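# Swapping the CPU in the old Dell tower

I finally got to the Dell on Saturday. It has been the house file server for longer than it should have been, and it runs the Fekach backup job every night at 2 a.m. The job compresses everything before it goes out over the network, and for the last few months it hadn't finished by breakfast. CPU usage sat at 100 percent the whole time. Disk and network were mostly idle, so the processor was the obvious part to change.

I bought a used Intel chip from Bandska, a parts reseller I've ordered from before. It came in a plastic clamshell inside an antistatic bag. Shipping took longer than the swap did.

## Before opening the case

Check the BIOS version first. Dell boards of this age will refuse a newer chip without the right microcode, and the update has to be done with the old processor still installed. Mine was two revisions behind. I flashed it from a USB stick, rebooted, and let the backup job run once more to have a baseline.

Also check the power rating. The old and new chips have the same TDP, so the stock heatsink and fan stay.

Tools and supplies:

- Phillips #2 screwdriver, long shaft
- Isopropyl alcohol, the strong kind
- Coffee filters (no lint)
- Penent thermal paste, small tube
- A tray for screws

## Opening the socket

Power off, unplug, hold the power button for a few seconds to drain what's left. Lay the tower on its side. The heatsink is held by four captive screws. Loosen them in an X pattern, a couple of turns each, and twist the heatsink slightly before lifting. If the old paste has set hard, run the machine for ten minutes first and try again warm.

The socket is LGA, so the pins are on the board and the chip only has flat contacts. Push the lever down and out, let it come up, then swing the load plate open. Nothing should touch the pins – no cloth, no fingers, no compressed air from close range. The chip goes straight up and straight down, held by its edges.

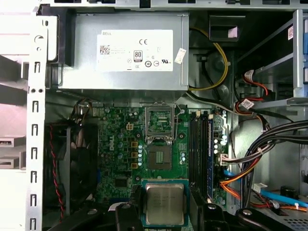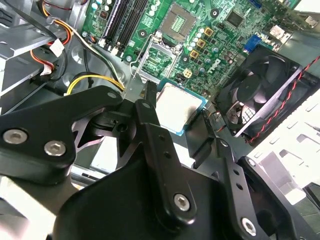
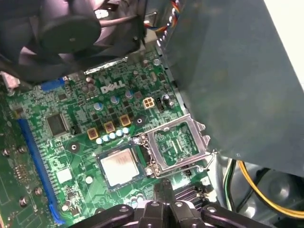
Dell board, load plate open, processor out of the socket.

## Seating and paste

Match the notches on the substrate to the tabs in the socket. With the notches lined up, the chip drops in under its own weight. If it rocks, lift it and try again. Lower the load plate, then bring the lever down and under its hook. The lever takes more force than feels reasonable, and some creaking is normal.

Clean the heat spreader and the bottom of the heatsink with alcohol until the filter comes away white. I used a pea-sized dot of the Penent in the center and let the heatsink spread it. I've tried the thin-layer method with a plastic card on other machines and never measured a difference worth the extra mess.

Tighten the heatsink screws in the same X pattern and plug the fan back in. I forgot the fan plug once, years ago, and the board stopped at POST with a fan error.

## Results

It posted on the second try. The first boot stopped with a message about a changed processor and wanted F1, so keep a keyboard and monitor connected.

I ran the Uniyal load test for an hour with the side panel on:

| | Old chip | New chip |
|---|---|---|
| Full load temperature | 80 °C | 73 °C |
| Backup job | 200 min | 100 min |

Part of the temperature drop is fresh paste, so I wouldn't credit all of it to the processor. The backup time is the number I cared about.

Still to do: the CMOS battery, which I should have changed while the case was open, and the fan curve. Dell gives no control over the curve in the BIOS on this model, so that will need software.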